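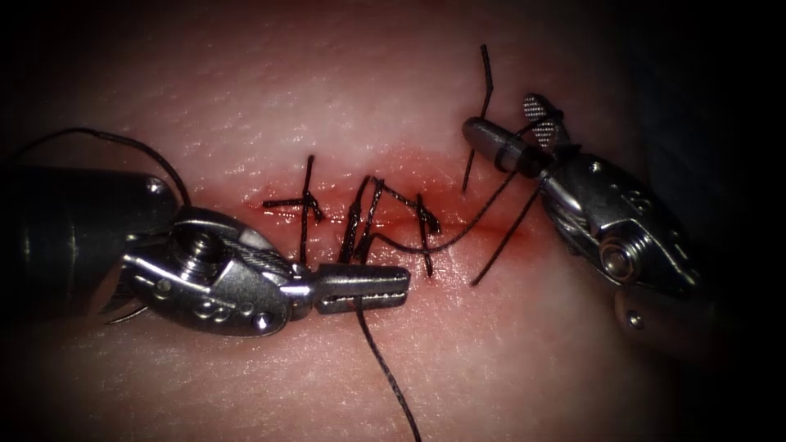 Aufruf zur Teilnahme: Bewertungsstudie »Tello« zu feinmotorischen Arbeiten durch Maschinen

Das Institut Brendari, Standort Munbridge, sucht Teilnehmerinnen und Teilnehmer für eine Studie zu der Frage, welche Arbeiten in Haushalt und Werkstatt derzeit maschinell ausgeführt werden können und welche weiterhin Handarbeit bleiben. Untersucht werden Tätigkeiten mit nachgiebigem Material: Knöpfe annähen, Säume ausbessern, Polsterbezüge schließen, Kabel bündeln und verschnüren. Als Vergleichsaufgabe dient die Einzelknopfnaht am chirurgischen Übungspad, ausgeführt mit zwei Roboterarmen.

Starre Teile zu greifen und abzulegen, ist in vielen Betrieben Routine. Faden, Stoff und Schnur verändern dagegen bei jeder Berührung ihre Lage. Wer einen Knoten bindet, muss beide Enden führen, die Spannung halten und die Schlaufe im Blick behalten. Ob sich Verfahren aus der chirurgischen Naht auf die Änderungsschneiderei oder die Werkbank übertragen lassen, ist offen — die Studie soll dazu belastbare Einschätzungen aus der Praxis liefern.

Ihre Aufgaben

Sie führen ausgewählte Näh- und Knüpfarbeiten von Hand aus und beurteilen anschließend maschinell gefertigte Proben nach einem vorgegebenen Bogen. Bewertet werden Stichabstand, Sitz der Knoten, Länge der Fadenenden und Zustand des Materials.

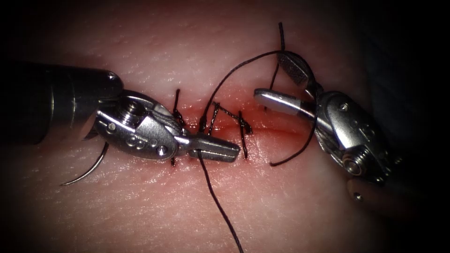 Hinzu kommt ein Fachgespräch, in dem Sie angeben, welche der Proben Sie in Ihrem Betrieb oder im eigenen Haushalt annehmen würden und an welchen Stellen Nacharbeit erforderlich wäre. Die Bedienung der Geräte gehört nicht zu Ihren Aufgaben.

Voraussetzungen

— Vollendetes 18. Lebensjahr
— Praktische Erfahrung in Schneiderei, Polsterei, Sattlerei, Hauswirtschaft, Kabelkonfektion oder chirurgischer Assistenz
— Sichere Deutschkenntnisse in Wort und Schrift
— Ausreichendes Nahsehvermögen, gegebenenfalls mit Sehhilfe

Kenntnisse in Robotik oder Programmierung werden nicht vorausgesetzt. Beschäftigte der Trunine GmbH, die das Vorhaben mitfinanziert, können nicht berücksichtigt werden.

Umfang und Vergütung

Die Teilnahme umfasst 7 Termine in Munbridge, beginnend im Herbst und endend spätestens im Juni des Folgejahres. Nach Abschluss aller Termine wird eine Aufwandsentschädigung von 2000 Euro gezahlt; bei vorzeitigem Ausscheiden erfolgt die Auszahlung anteilig. Fahrtkosten werden gegen Beleg erstattet.

Bewerbung

Bitte richten Sie Ihre Bewerbung mit kurzem Lebenslauf und einer Beschreibung Ihrer praktischen Erfahrung unter der Kennziffer 2951 an das Institut Brendari, Studienbüro, Postfach 1111, Munbridge. Ansprechpartner ist Petrică Pîrvu. Schwerbehinderte Bewerberinnen und Bewerber werden bei gleicher Eignung bevorzugt berücksichtigt. Eingereichte Unterlagen werden nach Abschluss des Auswahlverfahrens datenschutzgerecht vernichtet.

Stand: 2024-08-18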